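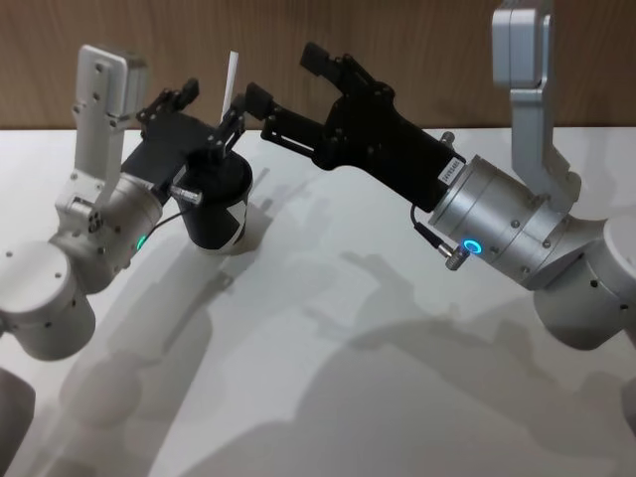 Cold cups, lids and straws: fit check

22 October 2020. Bench with the white top, wood wall side. Entry by Danica Leka. Aivar Kuusk on the gauge, Tùng Lương writing up the sheet.

Purpose: decide whether the black 400 ml paper cups from Bosska can go on the counter with the black domed lids we already hold from Văn, or whether lids have to be bought with the cups. The August lot was mixed in the store and the sleeves were not marked, so the first job was sorting.

Stock as sorted: 18 cups set aside for the check, one opened sleeve of lids, thin white straws from the usual box. Cups with a dented rim were put back and not used.

Rim

Nominal outside diameter over the rolled rim is 82 mm. Measured across the side seam and again at a right angle to it. Most cups are slightly oval, wider across the seam. After standing upright and unstacked the ovality drops. Cups pulled straight from the bottom of a sleeve are the worst, and Aivar's view is that the sleeves are packed too tight at Bosska's end. I would like a second lot before writing that to them.

The seam makes a small step in the rim. A lid pressed down starting on the seam side goes over it cleanly. Started on the opposite side, it tends to ride up at the seam and needs a second press. Method for the counter should say: seam side first, then round with the thumb.

Lid

Văn lids seat on all the cups in the check. Seating can be felt as a click, though it is weak on the more oval rims. Pull-off force not measured, the spring balance is still with Hiếu Kim.

Inversion test with water filled to the fill line, lid on, no straw, held over the tray. Two cups wept at the seam. Both had been lidded from the wrong side. Re-lidded from the seam side and repeated, no weeping. I am not treating this as a pass until it is done with ice in, as the extra weight moves against the dome.

Side squeeze: the paper gives in the upper third well before the lid lets go. Hold points should be low on the taper when the cup is full. With the lid off the rim collapses inwards under very little pressure, and once creased it does not take a lid properly again. Discard creased cups. 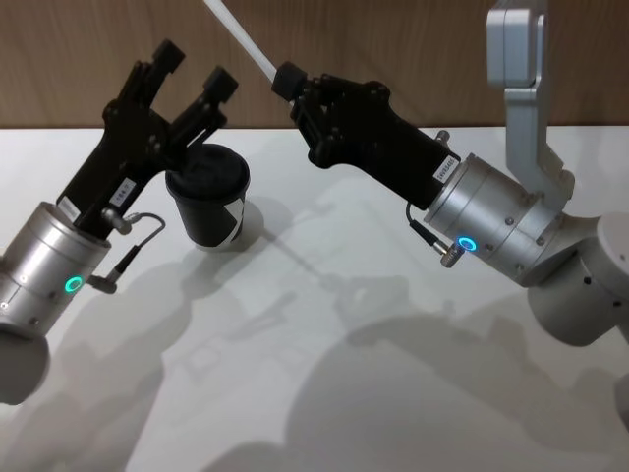 Black cup with domed lid on, standing on the white top.

Straw

The thin white straws stand clear of the rim with enough left to drink from, so length is adequate for this size. In an unlidded cup they lean against the rim and turn when the cup is moved. Through the lid they are held better, but the opening is a loose fit on this diameter and there is some rattle. Diễm Tăng has suggested the wider Gesetard straw. No sample in the building. Requested.

Straws left standing in water for 8 minutes: no visible softening. Repeat with something acidic and for longer, as this tells us very little about a lemon drink on a warm day.

Stability

Filled cups stand well on the smooth top. Empty cups with a straw in are easily knocked, which is to be expected from the narrow base. A lid on an empty cup makes it worse. Agreed that cups are filled before lid and straw go on, and that empties are kept stacked upside down at the wall end.

Marking

The white print on the black cup is useful for facing them all one way on the shelf. On the cups checked, the position of the print relative to the seam is consistent, so it can double as a guide to where the seam is — quicker than feeling for it. Tùng to check this against the second lot before it goes into the counter method. If the print wanders between lots the instruction is worse than useless.

Result so far

Văn lids usable on Bosska cups, subject to the ice test. No separate lid order for now. Drirnico's quote for the matched set is left open.

To do

Ice test, full to the line, lid on, tray underneath. Danica.
Spring balance back from Hiếu, then pull-off on rested and unrested rims.
Straw sample from Gesetard. Diễm.
Mark the sleeves with lot and date on arrival. Everyone.
White top wiped down after the water tests. The joint along the wall side holds water, so dry it with a cloth and check again later.

Note added by Aivar: the gauge reads slightly high after it has been dropped, zero it before the next set. The rim figures above were taken after zeroing.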